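Boards > Workshop & Desk > Surfaces

fenrow28
Beige tabletop, scuffed all over the middle. Anything short of sanding?

Stotcombe_J
Melamine sponge, light pressure. Took 2 passes on mine.

oakbit
Don't. It dulls the finish. Use dish soap first – then leave it alone.

Stotcombe_J
Mine is fine 8 months on.

fenrow28
Soap got some of it. The smudges and scuffs left are mostly center and right.
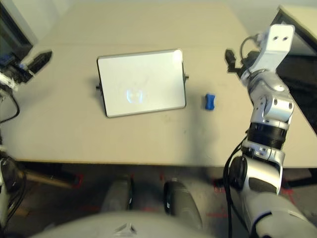

I have 800 grit paper but would rather not use it.

oakbit
Keep it in the drawer. Try the soap again, warmer.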